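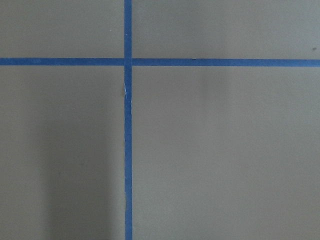

Catherine Mowat calls the Fleswood grid fault a calibration problem that was treated for far too long as a camera problem. Most later accounts of it follow her reading.

The Fleswood grid fault was a positioning failure in a tabletop robot arm used for handling kitchenware at the Fleswood workshop. It was first logged in January and closed on 6/21/22. The arm ran on Skilard control software and found its place over the table by looking for crossings of blue painter's tape with a camera at the wrist. No one was hurt. The damage came to one broken saucer and a bent finger pad.

Background

The table was divided by tape into rectangular cells. Before each pick, the arm moved above a crossing, took a view straight down, and compared it with a stored view of the same crossing. If the two agreed, the pick went ahead. The tape was put down by hand, and the software made no allowance for lines that were a little out of level or for edges that were not clean.

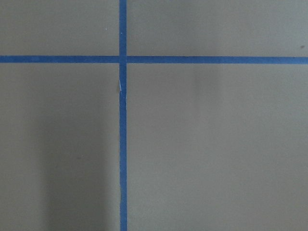

Wrist view of a tape crossing, with a pale crease just below it on the vertical strip.

The fault

In 56 of 660 logged picks, the software accepted a crossing but placed its center to one side. The arm then came down off target — usually by a small amount, in 3 cases by enough to strike an object. The first reports blamed a loose camera mount. The mount was replaced twice and the errors went on.

Takumi Shibata later traced them to the edge finder, which fitted a straight line to whichever side of the tape gave the stronger contrast. Where an edge was wavy or the tape had lifted, the fit swung to follow it. Soft shadows on the surface made this worse, and the software gave no warning when the fit was poor.

Glassware and other breakable pieces carried the greatest risk.

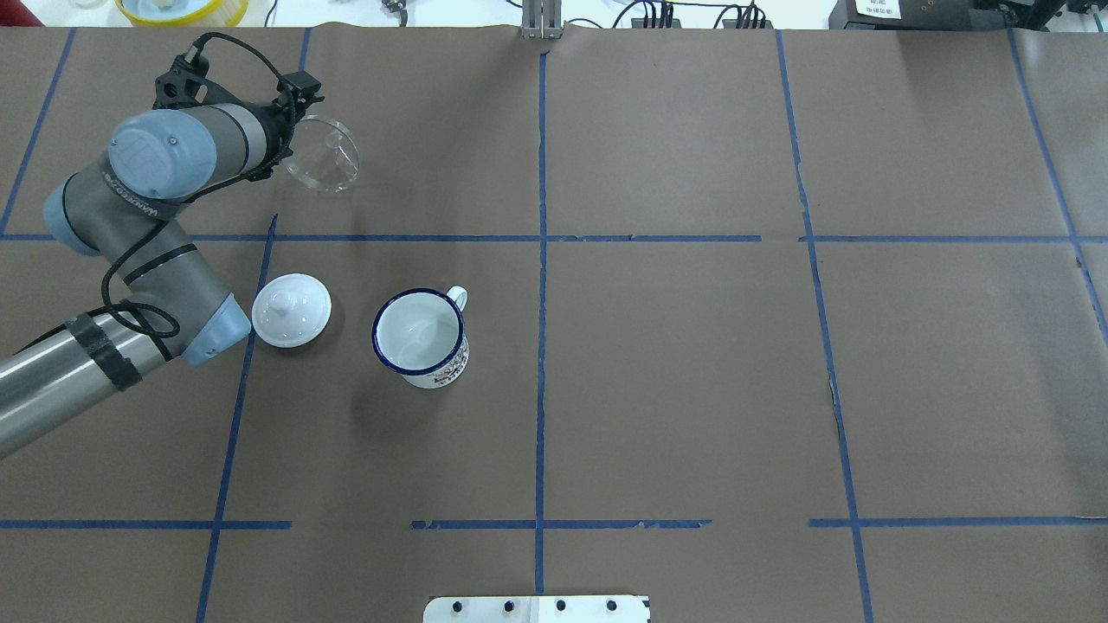 A lid held in the gripper is suspended just above the table, so an error in height or position reaches the table before the fingers do. The arm had no force limit set for the last part of its descent, and it kept pushing after contact until the motor current tripped.

Changes

The revised software fits both edges of each strip and stops if they disagree. A force limit was added to the descent. Tape that has creased or lifted is now replaced before a run.

Comments

Natsumi Furukawa: Does the force limit apply on the way up too? We had a Radu arm snag a cable while lifting.

Mitsuko Murakami: Only on the way down, as far as I know.

Fumiko Ichikawa: The saucer was mine. Good article otherwise.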